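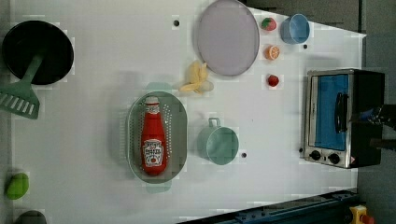
Gallery / Pretend Kitchen

Welcome to the play kitchen table at Nurwood! I've been wanting to put this page up since December, because the table has become my favorite corner of the whole playroom and I never stop fiddling with it. We keep everything on a plain white top so the colors can do the talking, and oh, do they talk — mint, lavender, light blue, and that wonderful loud red ketchup bottle.

I've written a line or two on my favorite pieces. Grown-ups are welcome to borrow any of the ideas for home.

The colander
Pale green, oval, with rows of tiny holes and a short handle at each end. The ketchup is lying in it like it's waiting to be rinsed, and I love that! Sigrún Eskildsen's group once made ketchup soup for an entire morning, and I was served two bowls.

The frying pan and spatula
A round black pan with a light green slotted spatula resting across the rim. Pancakes come out of this pan all day long, and so do a lot of "eggs" that look very much like tomatoes.

The banana
Partly peeled, with the peel fanned out just like a real one! If you're buying only one piece of play food, get a banana that does this. Kazuhiro Ueda talked me into it and he was so right.

Strawberry, orange half, tomato
All lined up next to the big lavender plate. The cut face of the orange shows its segments, and it's great for talking about what fruit looks like inside (bring a real one along if you can, it smells amazing).

The cups
One mint green with a loop handle, one light blue. They've held tea, cocoa, soup, more tea, and a drink called "blue" that I still don't have the recipe for.

The toaster oven
My pick of the table! Silver body, black top, a blue-tinted window in the door and two black control knobs side by side. The children like 500 for everything, though Dezső Veres tells me his granddaughter bakes her cookies at 234 and won't hear of anything else.

The play kitchen is open until 12, and the ketchup soup is still on the menu.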